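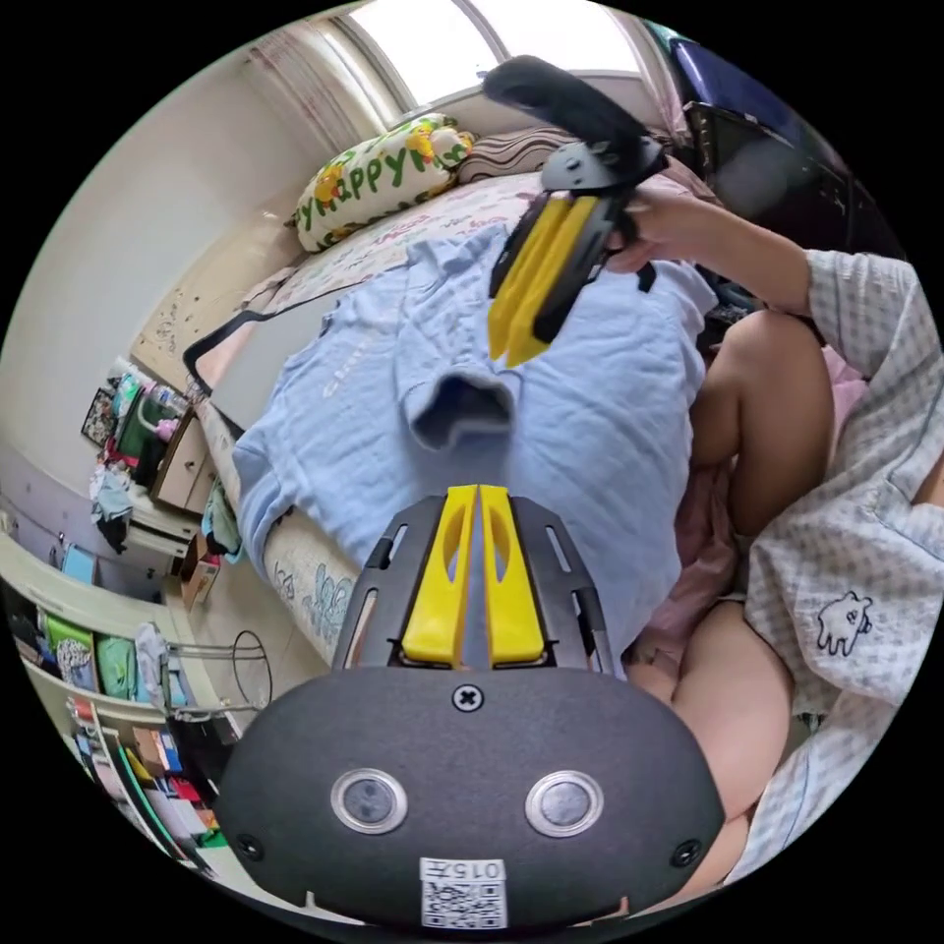

Figure 1. Fabric and hand-held tools.

Household Textiles, Unit 4: Grain, Shrinkage and Cutting Out
Handout to go with the lecture of 6/6/24
Course tutor: Hilkka Sjöberg

1. Warp and weft

A woven cloth has two sets of threads. The warp runs the length of the loom and is held tight while the cloth is made. The weft goes across it, over and under, from one edge to the other. Where the weft turns back at each side it forms the selvedge, a firm edge that does not fray.

Warp threads are usually stronger and more tightly twisted than weft threads. Pull a piece of plain cotton along its length and it hardly gives. Pull it across and it gives a little. Pull it corner to corner, on the bias, and it stretches a good deal. If you have an offcut with no selvedge left on it, this pull test is the quickest way of finding which way the warp ran.

Knitted cloth has no warp or weft in this sense and is left for Unit 6.

2. The main weaves

Plain weave: each weft thread goes over one warp and under the next. Muslin, calico and most sheeting are plain weave.

Twill: the weft passes over one or more and under two or more, moving along by one on each row, which makes a slanting line. Denim and drill are twills. They hang better than plain weaves of the same weight and show dirt less.

Satin: long floats on the face, with few crossing points. Smooth, but the floats catch easily.

Students often mix up satin (a weave) and silk (a fibre). Satin can be woven from polyester, cotton or silk. In the test, give both the weave and the fibre where you are asked to name a cloth.

3. Why cloth shrinks

Threads are stretched on the loom and again in finishing. When the cloth is first washed, water lets the fibres swell and the tension comes out, so the threads draw back. This is called relaxation shrinkage, and most of it happens in the first wash or two. The warp was under more tension and normally shrinks more than the weft.

Wool can also felt. The scales on the fibres lock together when the cloth is warm, wet and rubbed. Felting cannot be undone.

To work out shrinkage, mark a square on the cloth before washing, measure it again when dry, take the second figure from the first, divide by the first and multiply by 100. Do this separately for warp and weft. A curtain lining cut to 2285 mm that loses 51 mm in the wash has shrunk by 2.2 per cent. That is enough to show at the hem.

4. Straightening the grain

Cloth off the roll is often pulled out of true. Snip the selvedge, draw out one weft thread across the full width and cut along the gap it leaves. Fold the cloth lengthwise with the selvedges together. If the cut ends do not meet, the cloth is off grain. Pull gently on the bias from the short corner, working down the piece, then press it.

Some printed cottons have a pattern printed off grain. These cannot be put right. Choose between following the print and following the thread, and for curtains follow the print if the error is small.

5. Cutting out

Wash and press first. Lay the pattern so that the grain arrow is the same distance from the selvedge at both ends. Velvet and corduroy have a pile, so every piece must face the same way.

Reading and practical work

Finlay Mackay's notes on loom tension are in the Fisolthorpe library, pages 27 onwards. The January edition has a mistake in the twill diagram; use the later one.

For the practical, bring a piece of unwashed calico with one selvedge, a tape measure, a fabric marker and sharp shears. Record your results in the table at the back of the workbook and hand it in at the start of Unit 5.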